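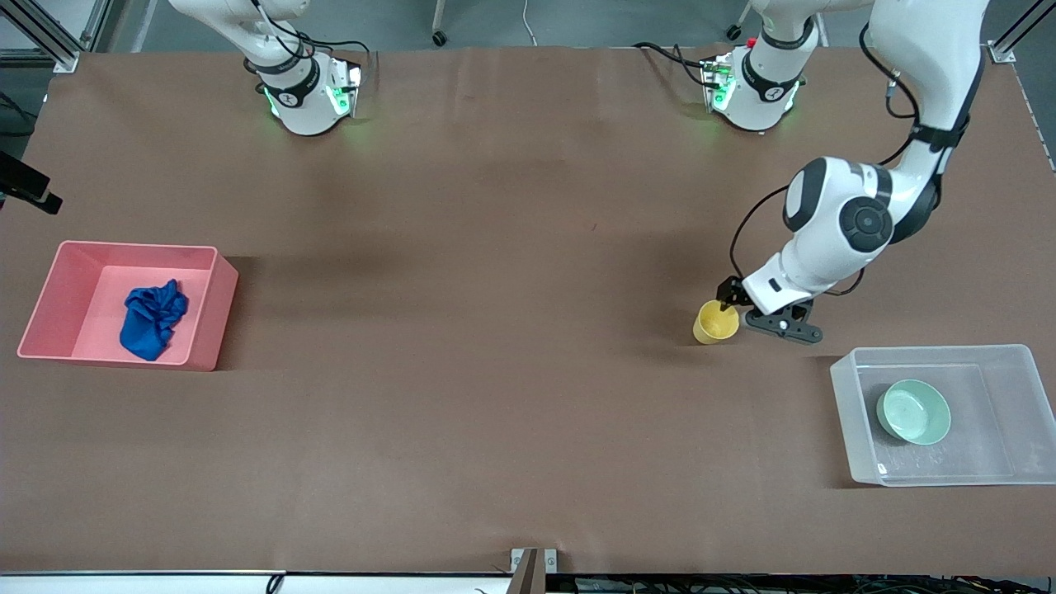
White arms over the brown tabletop, green lights on

From: Verena Steiner
To: garnar-rocks list
Subject: Re: Old drill core from the Durnetti ridge - worth relogging?

Hi all,

Yes, yes, a thousand times yes, please relog it! I was going to send a two-line reply and then I went and dug out my old notebooks, so you're getting the long version.

Chege wrote:
> We have been offered access to the old core from the Durnetti
> ridge holes. It's been in the Garnar shed for decades and the
> boxes are in mixed condition. The original logs are handwritten
> and pretty thin, mostly just "schist" or "altered schist" with
> a depth. Assays were copper only, and only where the driller
> thought it looked interesting. Before we put a budget request
> together: has anyone on the list seen this core, and is there
> enough left to make it worth the trouble? Also wondering about
> the Zivia holes, which I believe are stored in the same place.

I have seen it. I spent the better part of a summer in that shed when I was mapping the east side of the ridge, and I've wanted somebody to go back ever since. The "altered schist" in those logs covers at least four different rocks. One is a plain chlorite schist with a bit of rust on it. Another is a lovely pale, sugary, silica-rich thing with fine pyrite all the way through, and it never got sampled, presumably for lack of green stains on it. If you only read the logs you'd never guess the two were different.

The hole I'd start with is the deep one, which went to 933 feet. The bottom third is the best preserved (the boxes were on the upper rack, away from the leak) and it has a contact in it that I think everyone has been drawing in the wrong place on the sections. The logged contact is where the color changes. The real one, going by texture, is further down, and there's a sheared zone between them with quartz veins up to 5 inches across. I only had a hand lens and a scratch plate, so please don't take my word for it, but I would love to see some thin sections from there.

On the Zivia holes: yes, same shed, back wall, but be careful. Somebody restacked them before my time and the box labels and the depth blocks don't always agree. I found six boxes where the lid said one hole and the blocks inside clearly belonged to another. I matched most of those up by fitting broken ends together, and I still have the list. I'll scan it and post it to the list files this week. My handwriting is terrible but the box numbers are readable.

A few practical things if you do get the money:

The shed lights are poor and the racks run the wrong way for the windows. Plan on carrying boxes outside to log them. Morning is much better than afternoon, when the whole yard is in shade.

Wet the core! I know, everyone knows, but the water tap is at the far end of the yard and we got lazy. Half of my notes from the first days say "fine grained, gray" and I had to go back over all of it.

Measure the magnetic susceptibility on everything, every few feet, even the dull stretches. It's cheap and quick, and it would let you tie the holes to the old airborne survey, which shows a bend in the magnetic high right where the section lines don't match. I've stared at that bend for years.

Please cut quarter core for the assays and leave the rest. The whole reason we can have this conversation is that the first crew left us something to look at.

As for how much is left, I'd guess around 4 boxes in every ten have some loss, mostly from the top of each hole where the rock was soft to begin with. The stretches that matter for the contact question are nearly complete. That's a very good deal compared with what it would cost to drill them again.

I could come up in March to help get oriented, at least for the first few days. I don't need paying, just a bunk and somewhere to dry my boots. Does anyone know if the road past the lower gate is open by then? It used to wash out at the second creek.

And Chege, could you send me the collar coordinates you're using? I have two sets and they don't agree for the northernmost hole.

Verena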